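Lists > Polish and Nail Care > Messages > Base coats and peeling

Re: peeling on the third day, which base

Hi all, quick one before I have to run out, so forgive the typing.

On 12/31/22 a list member wrote:

> Hoping someone can help. I have been doing my own nails for a couple of
> years and lately everything peels off in sheets by the third day. Not
> chips, sheets. I am using the Lelten ridge filler as a base, two coats of
> color, then the Skastel quick dry on top. I wash my hands a lot for work.
> Same thing happens with cremes and with glitters, glitters maybe a day
> later. I did swipe with remover first like everyone says. Is it the base,
> the top coat or me? I don't want to go to gel if I can help it. Also does
> anybody have a way to get glitter off that doesn't take half the nail
> with it?

Peeling in sheets is nearly always the base in my experience. Chips are the tips and the top coat, sheets are the bottom layer letting go of the nail. So I'd start there before you throw out the Skastel, which I like a lot by the way.

The Lelten ridge filler is a nice product but it is a filler. It dries chalky and smooth and polish goes over it like a dream, but it doesn't grab. I had the same trouble with it two winters ago. What I do now is a thin coat of a sticky base, the rubbery kind, let that sit till it's tacky, then the ridge filler only on the nails that need it. For me that's both thumbs and one ring finger. The rest don't get any.

Sticky base I use is the Atlow one. Small bottle, ugly cap, brush is a bit too long. Gets stringy once you are down to the last third so buy the small size even if the big one works out cheaper. There's a Pintér base that some of you swear by and I did try it, it held fine but it stained me yellow under a dark teal and I went back. Could of been the teal.

Other thing - when you say you swipe with remover, which remover? If it's one of the "moisturizing" ones with oil or lanolin in it you are putting back the very stuff you want off. Check the label. Plain acetone or plain rubbing alcohol on a lint free wipe, one nail at a time, and then don't touch your hair or your phone. I used to do all ten and then go find the bottle I wanted and by then I'd had my fingers all over everything.

Cuticle oil the same. Love it, use it every night, but not the day of. Skip it that morning.

Water too. Nails swell up a little when they've been soaking, then they shrink back and the polish doesn't go with them. I never paint after a bath or dishes now, I leave it 3 hours. Probably more than needed, somebody will tell me so.

For the top coat. Skastel shrinks if you put it on too wet a color coat, you'll see the edge pull back from the tip, specially on short nails. Give the color six minutes or so and cap the free edge with both the color and the top. That alone bought me two more days. And do another thin layer of top coat on day two if you're a hand washer. Gloves for dishes goes without saying but I'm saying it.

I keep a notebook (yes) with every mani in it, base, color, top, and what day I took it off and why. Dull reading but that's how I worked out it was the filler and not the polish. Change one thing at a time or you won't learn anything. Try one hand with your usual base and the other with a sticky one, same color both hands. You'll know by day four.

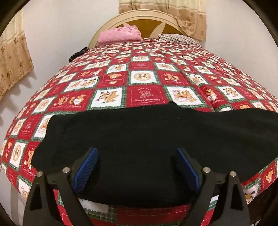

Glitter removal next as you asked. Foil method still wins for me - cotton pad cut in quarters, soak in acetone, press on, wrap in foil, leave it five minutes at least, longer for the chunky stuff, then press and pull off in one go. Don't scrub. If you work sitting on the bed like I do, don't do it over the good bedspread, a patchwork one in red, white and green like the one in the photo is a lot of fabric to put at risk from one drip, so put an old towel down and then a tray on the towel. Acetone will take the finish off a nightstand as well, ask me how I know. Wash your hands after and THEN the oil, plenty of it.

The peel off base people will say use a peel off base under glitter. You can. But if you are already peeling on day three I wouldn't, you'll lose the whole nail in the shower.

One more possibility and then I really have to go. If the back of the sheet has a thin whitish layer stuck to it, that's your nail coming away, not the polish failing. Then no base is going to fix it. Cut them short, leave them bare a week or two, oil twice a day, file one direction only with something fine. Mine did that last March and it took untill they'd grown right out before anything would stick properly.

Let us know which base you end up with. And if anyone has a bottle of the old Atlow formula they aren't using, with the shorter brush, I would swap for it. I have two Lelten shimmers barely touched, a dusty pink and a sort of pewter.

Off now, will check back tonight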